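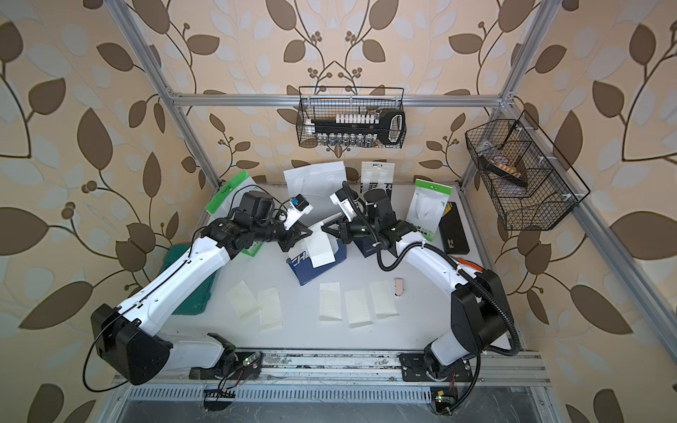
Two-arm cell, notes and bags table. Elldale open day.

tallowgate
Went to the Bisard open day in Elldale on 21st April. Posting my pictures for anyone who couldn't make it. There were 18 of us in the group and we got the full walk through, but most people stayed at this cell. The work is paper notes, pouches and gift bags, the kind of soft stuff that doesn't hold its shape. They told us they have 276 recorded runs of it so far and want 400.

rivet_39
Was it running on its own or was somebody driving it?

tallowgate
Both, depending on when you walked up. I asked twice and got a clear answer the second time. Wrist view:
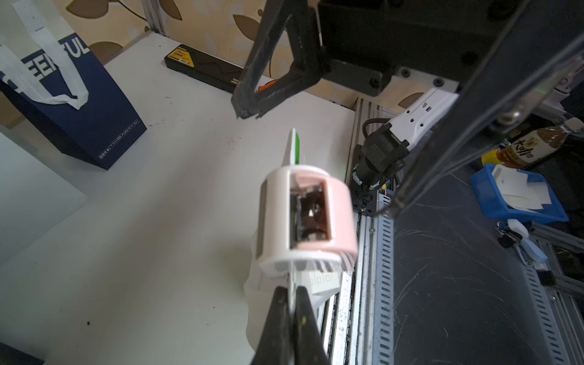
Photo: tallowgate / Elldale open day

The grip on thin handles was better than I expected. Paper is the hard part.

mossbank
I was in the 3 o'clock group and I don't agree. It was slow. I saw the same kind of thing at Grimbridge in February and they had it moving at twice the speed.

tallowgate
Grimbridge was handling rigid cartons. Not the same job.

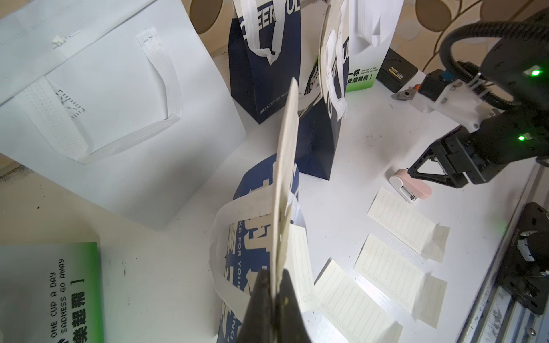

Card in the gripper, more notes on the right.

mossbank
Fair on the cartons. I still think a suction cup would do a flat card better than two fingers.

rivet_39
Suction on a lined sticky note, maybe. On a cloth tote, no. You'd want a tool changer, and then you're paying for that too.

dunlin
We use a Dawber cell at work for boxing and the fingers are what we replace most. Did they say anything about wear?

tallowgate
Only that they check them every morning. What I liked was that nothing was set up too neatly.

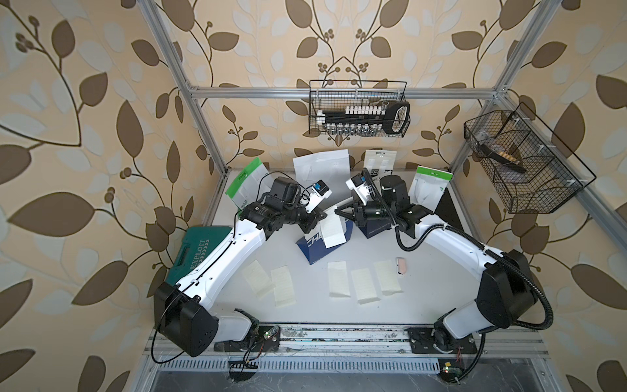
The people running it were fine with questions, and they let us stay past closing. I'd go again if they add a second date. Parking is behind the building, not on the street.

mossbank
Let me know if they do. I'll bring a stopwatch.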